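November
By the Grallville Office Services Desk

The supply tables at the Mondal building are sorted before the close of each year. Fanni Csizmadia, who has charge of stationery for the Gisar departments, spoke with us about how the work is done and what becomes of the pens.
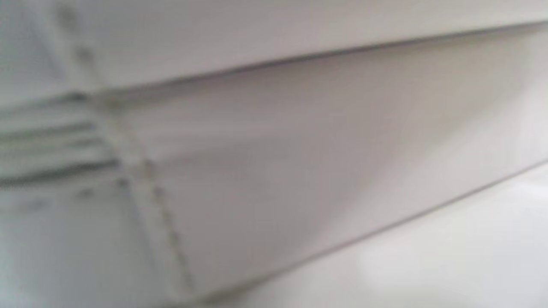
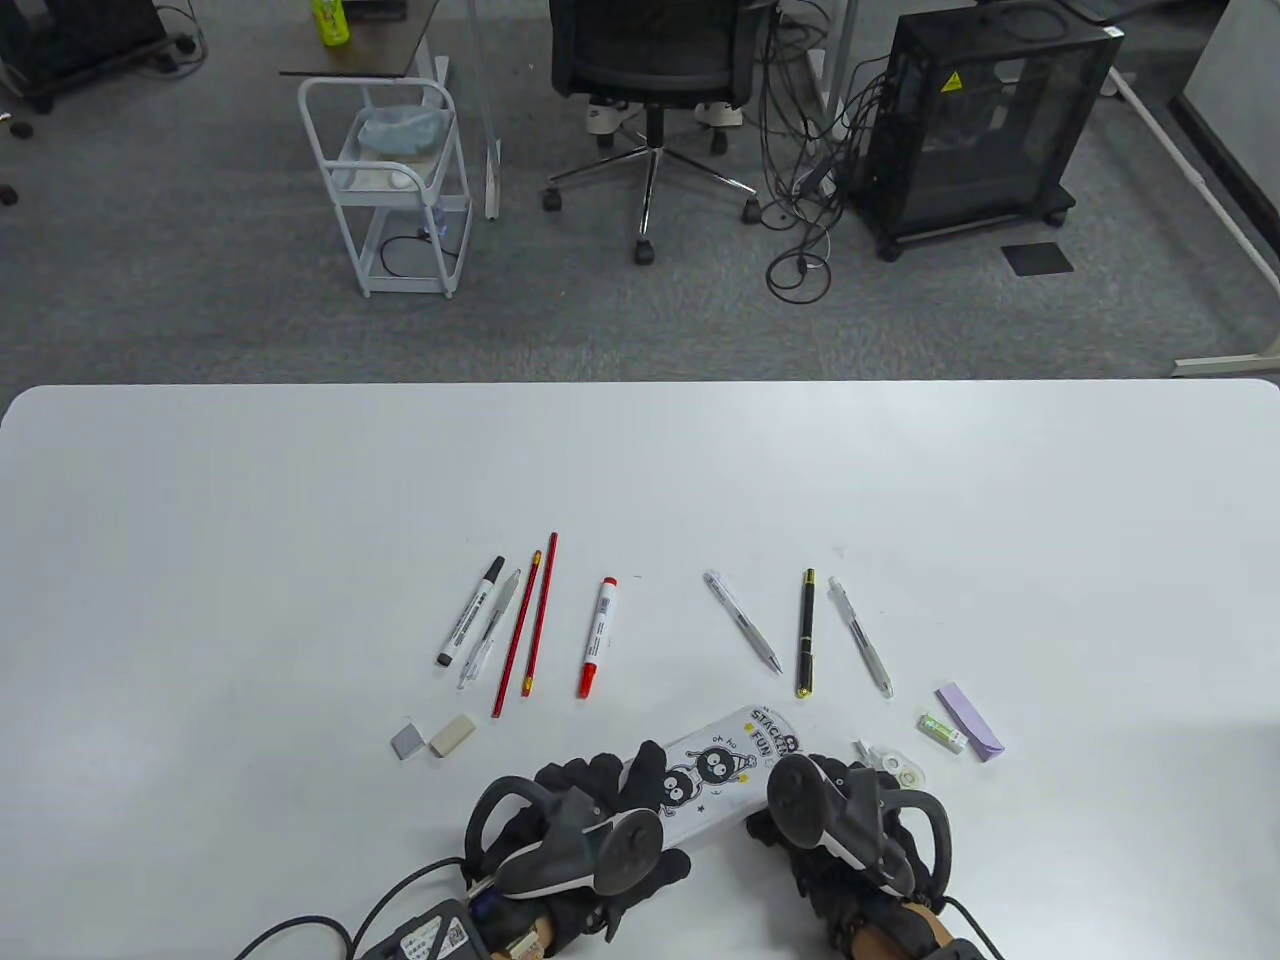
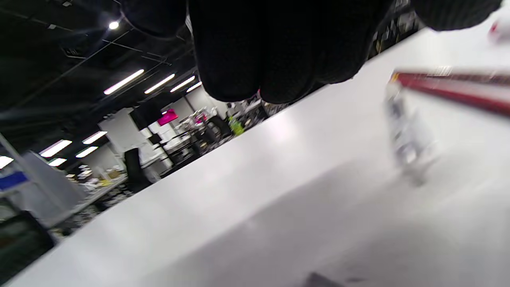 Ms. Csizmadia prefers a bare white surface for sorting. "A dark pen or a red pencil can be found at once," she said. "Clear barrels take more care, and I ask people to keep them in a row."

Writing tools are dealt with first, followed by erasers and correction tape. Each pen is tried on scrap paper for two lines. Those that skip are set aside for refills if the model allows it. Pencils are kept until they are too short to hold.

Last year the departments returned 689 items, and almost 30 percent went back into use. The rest were recorded in Jada, the office inventory system, and replaced where needed. "We were ordering markers we already owned," Ms. Csizmadia said. "They were at the bottom of drawers."

Asked about fountain pens, she said that they are treated as personal property and held at the front desk for 20 days. Sticky notes are accepted in part-used pads. Departments wishing to return supplies should bring them to the second floor before noon. Pencil cases should be emptied first.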